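Zivton Two-Arm Brush Station – Build Kit and Plans

Home / Shared Workshop / Arm Benches / Brush Station

Designed by Paraschiva Crăciun. Sold as a parts kit or as plans only. Arms and grippers are not included in either.

Overview

The Brush Station is a fixed table layout for two arms with parallel grippers, used for picking up, handing over and returning long thin tools. The kit was drawn up for a shared workshop where the bench has to be cleared and set up again between users, so every item on the table has a marked position and the arms never move. The tools are calligraphy brushes and markers. They are cheap, they come in many thicknesses, and a bad grip shows immediately as a tilt at the tip.

The station is passive. It has no electronics of its own and draws no power. Anything that can command two arms from one clock can run it.

What the kit contains

Zellar rack adapter plate, steel, with four bolts
Rack foot pads, adhesive, one sheet
Plovetura table template, full size, two sheets
Drill guide for the arm bases
Cable clips, 35
Hook shims for brush loops, 12
Printed build manual
Position files for the rack, the cup and both arm bases

What you supply

Two arms with a reach that covers the center of the table from either side, two parallel grippers, a brush rack with a hanging bar, a mesh pen cup, a grid practice sheet, a black table cloth, and the brushes. The rack can be any decorative model from an art supply store as long as the base is flat. Carved ends on the bar are fine, but measure them before you set the arm limits.

Layout

The rack goes at the back, parallel to the wall. The cup goes in front of it, in reach of both grippers. The arms sit left and right and work toward each other. Hang thin brushes and thick brushes on the same bar. If you only practice on one diameter, the grip settings will be wrong for everything else. 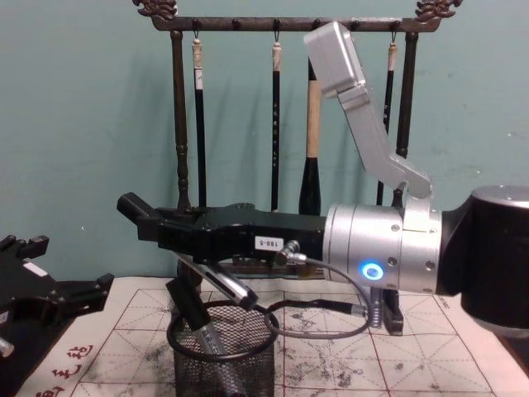 Grip width is set per tool in the position file. The defaults assume a closing speed of 35 mm/s and a hold force limit of 60 percent of the gripper's rated value. Raise the force only for thick handles. Thin shafts will bow before they slip, and a bowed shaft springs out of the fingers when the other gripper takes it.

Flat fingertips work. Rubber pads work better on lacquered shafts but pick up ink, and inked pads mark every handle they touch afterward. Wipe them between sessions with a damp cloth. Do not use solvent.

Cable routing

Leave slack at the wrist for the full rotation you plan to use, then clip the cable at the arm base. The drag test in the manual takes a few minutes: move the gripper to the lowest cup position, rotate the wrist to both limits, and watch for the loop catching on the cup rim or the rack base. If it catches, shorten the loop before changing the path. Most of the support mail for this kit is about cables.

Assembly

1. Spread the cloth and tape it under the table edge.
2. Lay both template sheets and mark the base holes through the drill guide.
3. Bolt the arm bases down. Torque values are in the manual.
4. Fix the rack to the adapter plate, then the plate to the table.
5. Lay the practice sheet with one long edge square to the rack. The grid doubles as a visual check on alignment.
6. Place the cup and load the position file.
7. Run each arm alone at low speed through every stored position.
8. Run both arms together, still at low speed, with the cup empty.

Step 8 should be repeated whenever a rack position is changed. Keep a hand on the stop button for the first pass – the shared area above the cup is small, and the lockout in the position file only applies if both controllers read it. 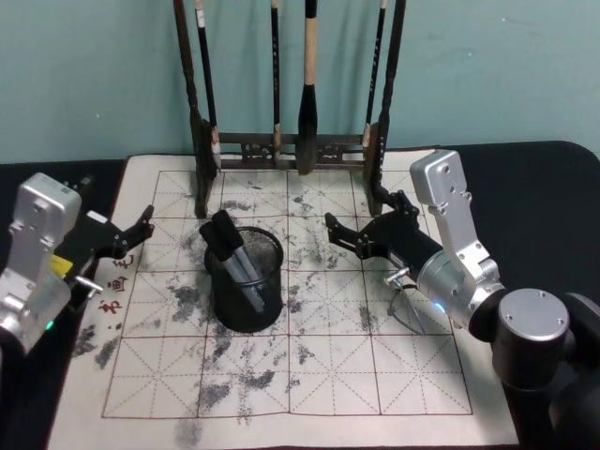

Reading time: 4 min

Practice sheets

Reusable cloth or felt sheets last longer than paper and lie flatter. Ink stains do no harm to the arms, but a camera-based setup that finds the grid by color should be trained on a stained sheet as well as a clean one. Users of the Husar vision add-on can switch grid finding off and work from the base marks alone.

Specifications

Table size, minimum: 70 x 120 cm
Table top thickness, minimum: 35 mm
Stored positions per arm, maximum: 60
Tool diameter, range: 6 to 35 mm
Rated pick cycles, hook shims: 4000
Adapter plate finish: black powder coat
Position file format: plain text, one line per position

The shims are the wearing part. Past the rated cycles the notch opens up and brushes hang off-center. Replacement packs are sold separately.

Known limits

Brush loops twist. A brush that has been returned to its hook may face a different way from the one stored in the file, which matters for tapered or wrapped handles. The plans include a loop made of stiff wire that holds its direction better than cord.

Mesh cups are light. A marker put back at a steep angle can tip one over – add a steel disk under the cup or use the ring marked on the template sheet. Caps should stay on while markers are handled by the grippers, as the position file has no routine for uncapping.

The station has not been tested with suction tools or with grippers of more than two fingers.

Revision notes

Revision C moves the cup closer to the rack and adds a second set of base holes for narrow tables. Revision B templates can still be used with the new files if the cup line is redrawn. Owners of Revision A need new sheets, which were first shipped in October and are available on request with an order number.

Page updated Apr 2, 2023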